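Ivon Set-Up Guide
Section 4: Teaching the Clear-the-Table Task by Hand

Before you start this section, you should have Ivon installed, your hand grippers paired, and the calibration from Section 3 saved. If the status light in the Ivon window is yellow, go back and finish pairing. Everything below assumes green.

Welcome to the fun part! Up to now you have been plugging things in and waving grippers at a calibration card. From here on you are the teacher. You pick things up with your own hands, Ivon records how you did it, and the Galli arms learn from what you recorded. There is no code to write in this section.

We use table clearing as the first real task because every home and office has a messy table, and the objects behave so differently from each other. A bottle rolls. A bag slumps. Peel sticks. If you can record a good table-clearing set, you can record almost anything else in this guide.

4.1 What you need

Hand grippers, fully charged, one for each hand
The computer running Ivon, with enough free space for your session
A table you can stand at comfortably
An ordinary mix of light household trash
A trash can or open bag within arm's reach
A few things that are not trash and should stay on the table

CAUTION: Leave out broken glass, open blades, batteries, and anything hot. You are moving quickly with your hands inside a tool, and the arms will later try to do exactly what you did.

CAUTION: Keep the floor around the table clear. You will be looking at the jaws, and your feet will wander more than you expect.

4.2 Set up the table

1. Pick the place where the arms will work later, or one a lot like it. A kitchen is great. Leave the background the way it is. Pots on the stove, tools on the rack, bags on the counter – the model needs to get used to all of that.

2. Check the table surface. Tablecloths are welcome, including patterned ones. If you have a plastic cover over the cloth, press down the corners so it doesn't slide when you drag something across it. You don't need to iron out every wrinkle.

3. Look at the surface in the Ivon preview. Shiny plastic picks up bright patches from windows and lamps. Small bright patches are fine. If one of them hides a whole object, turn off a lamp or move the object a hand's width.

4. Scatter the trash. Drop it the way it would really land, and let things overlap. Put something flimsy on top of something firm at least once per layout.

5. Add your keepers. A box of tape, a package from the store, whatever is normally lying there. Set them toward one side for your first few layouts, then start mixing them in once you feel steady.

6. Decide on your rule for what counts as trash, and write it in the Task Notes box. Be plain about it: "Bottles, wrappers, used tissues, and peel go in the can. Boxes and sealed packages stay." If two people in your household are recording, you both need to follow the same note.

NOTE: Task Notes are saved with every take in the session. If you change your rule halfway through, start a new session. Mixed rules are the most common thing we see in sets that train badly, and they are a pain to sort out later.

4.3 Choose a recording mode

Ivon gives you two ways to show a task.

By hand. You hold the grippers and do the work directly. This is the default and the one we suggest for anything soft, crumpled, or tangled. You feel the object through the handles, and you'll find yourself doing little tricks with your wrists that you didn't know you had.

By remote. You sit at the desk and drive the Galli arms while they do the work. It's slower. It is useful for places your own arms don't reach, and for fixing a move the robot keeps getting wrong. Remote recording has its own walkthrough in Section 9.

You can mix both in one project. Keep them in separate sessions and label them, and Ivon will handle the rest when you train.

4.4 Record your first take

1. Open a new session and choose Clear Table. Pick By Hand.

2. Take a gripper in each hand. Wrap your fingers around the handle and keep them there. Your fingers should never reach past the base of the jaws while you are recording.

3. Raise both grippers over the table with the jaws open and hold still until you hear the tone. Ivon uses this pause to line up the starting point.

4. Move one gripper to the first object. Come in with the jaws already open, one pad on each side. Try to get the thing you want in the middle before you start to squeeze.

5. Close gently. Stop as soon as the pads have hold of it. Ivon records how far the jaws close, and a bottle crushed flat teaches the arm to crush bottles.

6. Lift straight up a little, pause for a breath, then carry it to the can. The pause is tiny, but it makes a huge difference in training. It gives the model a clear "got it" moment.

7. Open the jaws over the can and wait until the object has dropped before you move away. Thin plastic loves to cling to the pads. If it does, give the gripper a small shake and keep recording. That shake is a good thing to teach!

8. Carry on until everything in your Task Notes is gone from the table. Keepers stay where they are.

9. Bring both grippers back to the starting height, jaws open, and hold still for the second tone. Your take is saved.

Do not pick up an object with your bare hand during a take, even if it falls on the floor. Leave it and finish the rest.

TIP: Talk if you want to. Ivon doesn't record sound, and plenty of people find that saying "bag, now bottle" out loud keeps them from rushing.

4.5 Handling different kinds of trash

Bottles. If the bottle is lying down, close across the narrow way, near the middle. Grabbing the cap end works too, but the bottle will swing. Record some of each.

Bags. Pinch a fold, never the flat part. If a bag is lying over something else, take the bag first in most of your takes. In a few takes, grab both together. The arms will face that choice sooner or later and it helps to have shown them both answers.

Wrappers and torn film. These are the hard ones. Clear film on a clear cover is tough to see, for you and for the cameras. Come in low, with the pads nearly touching the table, and slide a little before you close. If you miss, try again without stopping the take. A miss followed by a good second try is worth keeping.

Tissues. Easy and light. Save these for when your hands are tired.

Peel. Go for the edge. Thick peel can be pinched from the side; a curled strip can be hooked with one pad and then closed on. Wipe the pads afterward with a dry cloth.

Boxes and packages you plan to keep. It's fine to nudge one out of the way with the back of a jaw. Don't lift it and put it somewhere else unless your Task Notes say so.

4.6 Using the second gripper

Many people let the second gripper hang in the air for their first session, and that's all right. When you are ready, give it one simple job. Holding down the edge of a wrapper while the other gripper pulls is a lovely first two-handed move. So is steadying a bottle while you draw a bag off it.

1. Keep the resting gripper off to one side, where it doesn't block the view of the working one.

2. Bring it in slowly. Fast crossing moves are the ones most likely to lose tracking.

3. Avoid touching jaw to jaw. If they do bump, back off, hold still for a moment, and continue.

NOTE: If Ivon shows a red bar along the timeline, tracking was lost at that point. Short red bars are repaired for you. If the bar is longer than your thumbnail on screen, delete the take and record it again.

4.7 Review and keep going

1. Play the take at double speed. You're looking for three things: nothing crushed, nothing forgotten, no keepers moved by accident.

2. Mark it Keep or Toss. Don't agonize. A slightly clumsy take that gets the job done is a Keep.

3. Mess the table up again, in a new arrangement. Turn the bottle. Ball up the bag. Move one keeper.

4. Change the light once or twice over the day. Daylight from a window in the morning and ceiling lights in the evening make a nice pair.

When your set is ready, go to Section 5 to send it to the Galli arms. Watching them pinch their first wrapper the way you do it is a real treat.

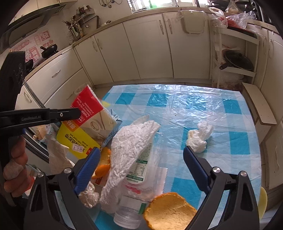

Dorothy Ruiz
Training Guides Lead, Takedgate, Stasville

Jaws open, a blue pad on each side, and a crumpled bag draped over a bottle on its side: in a layout like that, take the bag first and then the bottle, as in 4.5. The peel and the tissue can wait their turn. The yellow box of double sided tissue tape is a keeper.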